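Desk Station Check, Hand-Held Gripper Recording
Site: Haltska, open-plan room
Station: desk with hutch
Checked by: Nadiia Pylypenko
Time of check: Saturday, before and during the afternoon block
Batch: Zaltik desk tasks, target 200 episodes
Marking: OK / Fix / Note

1. Floor and access

1.1 Walkway behind the operator clear. Fix
Bags on the floor to the right of the station. Move them under the far desks or out of the room before the next block.

1.2 Cables off the standing area. Fix
White cable on the left side of the desk. Tape it down or route it along the wall.

1.3 Other people keep clear of the operator's arms. Note
Two others in the room on the right side. Remind everyone to call out before passing. Being seen in the head camera is allowed for this batch under the Thygesen agreement, as long as the consent sheet is signed.

1.4 Office chairs pushed in. OK

2. Grippers

2.1 Marker cubes firmly seated, faces clean. OK
Wipe with a dry cloth only. The last set got cloudy from the spray.

2.2 Fingers open and close fully with no catch. OK

2.3 Finger pads worn or lifting. Note
Left pad is still usable. Change both together at the end of the batch.

2.4 Gripper camera lens clean, mount tight. OK

2.5 Battery above 32 percent at start of block. OK
Read 86 on the left and 86 on the right.

3. Desk and objects

3.1 Task objects match the object sheet. OK

3.2 Start positions changed between episodes. Fix
Operators are putting the keyboard back in nearly the same spot each time. Shift it and turn it a little. The model needs to see it in different places.

3.3 No glass within reach of the grippers. Note
Look on the left side as well as on the desk before each block. Any glass goes on the far desks. 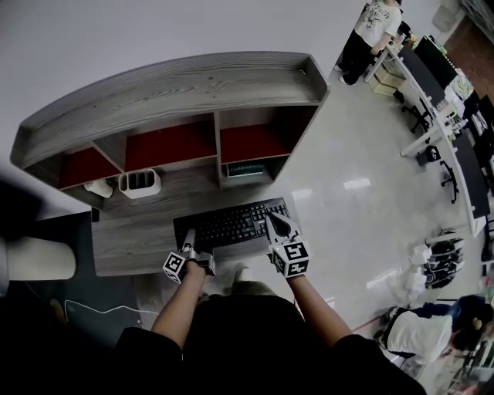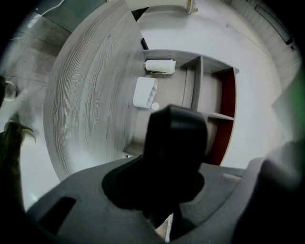

Item 3, desk station: head view with both grippers at the keyboard, and gripper view toward the shelf unit.

3.4 Hutch stable when touched. OK
Pushed by hand on the top shelf and at each end. No rocking.

4. Recording

4.1 Head camera and both gripper cameras on the same clock. OK
Clap test done at the start of the block. Offset was 2 frames on the right gripper, within limit.

4.2 Both marker cubes stay in the head view during the task. Note
The left cube drops out when the operator reaches far under the hutch. Slow down on that move and keep the wrist turned up.

4.3 Failed grasps kept and labeled. Fix
Some operators are deleting them. Keep the whole episode, label it "retry" and carry on. Delete only if a camera stopped.

4.4 Light level steady. OK
Overhead lights on. The floor is shiny and throws reflections, but tracking has held up so far.

5. Operator

5.1 Break taken every 32 episodes. Note
One operator skipped a break to finish early. Wrists get tired before people notice. Shift lead to enforce.

5.2 Head strap padded and not too tight. OK

5.3 Operator knows the stop word. OK

Open items: 1.1, 1.2, 3.2, 4.3. Items 1.1 and 1.2 must be closed before recording starts again. The other two go to the Grurau team for the operator notes.

Recheck: start of next block, same inspector if available.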